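**Sivomeck publishes its setup and care routine for the Garg memory cell**

Prumport, 2021-12-04 – Sivomeck today makes public the full routine by which it sets up and looks after Garg, its robot cell for work on the memory of used desktop computers. The routine was written in our Prumport workshop and is free to download for every repair shop, school or recycling company that runs a similar cell.

Garg consists of one arm with a gripper, a camera module fixed beside the gripper, and a slatted aluminum table. The computer tower is placed on its side with the panel removed, and the arm works from above. The table also carries a fixture plate which we print ourselves. The control program, Derkine, is our own development and has been in daily use since March.

During this time the cell has handled 2,000 computers. Most of the stops we recorded did not come from the arm. They came from small things in the setup: a finger pad which was worn on one side, a camera screw which had become loose, a cable that was pulling on the wrist when the arm turned. For this reason the new routine speaks mostly about such small things, and only one chapter is about the software.

**What the routine contains**

The daily part has 11 checks and is done before the first computer is put on the table. The operator cleans the fingers with a dry cloth, looks at both pads under a lamp, and closes the gripper on a gauge block. Then the arm goes slowly to three points on the fixture plate and Derkine compares the camera position with the stored one. If the difference is too large, the program does not start and the camera must be aligned again.

The weekly part is longer. The arm cables are followed by hand from the gripper to the base, and every clip is opened and closed. The screws of the camera holder are tightened with a torque driver – never with a normal screwdriver, as we did in the beginning, with two broken holders as the result.

Every six months the finger pads are replaced, also when they still look good. After this change the gripping force must be set again. The routine describes this in six steps, beginning with a used memory module that is no longer needed and ending in an open tower. We ask operators not to leave out the last step. A module that is held well on the table can still tilt when the fingers go down between a graphics card and the other parts of a computer.

**Spare parts and training**

Together with the text, Sivomeck releases the drawings of the fixture plate and of the finger pads. They can be printed on a usual 3D printer. Ready-made pads can also be ordered from our spare parts desk in Prumport.

A one-day course for operators will be offered in our workshop from March. The groups are small, so that every person can do the pad change and the camera alignment with their own hands. The course is held in English, and the printed routine is included.

**About Sivomeck**

Sivomeck builds and services small robot cells for the repair and reuse of electronics. The company has its office and workshop in Prumport.

Press contact: Sivomeck press office, Prumport. The picture may be used free of charge with the credit "Sivomeck".
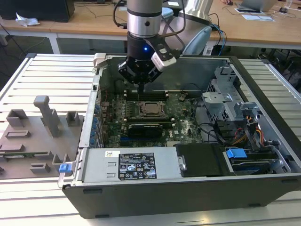
*The Garg gripper above the memory slots of an open desktop tower. Photo: Sivomeck*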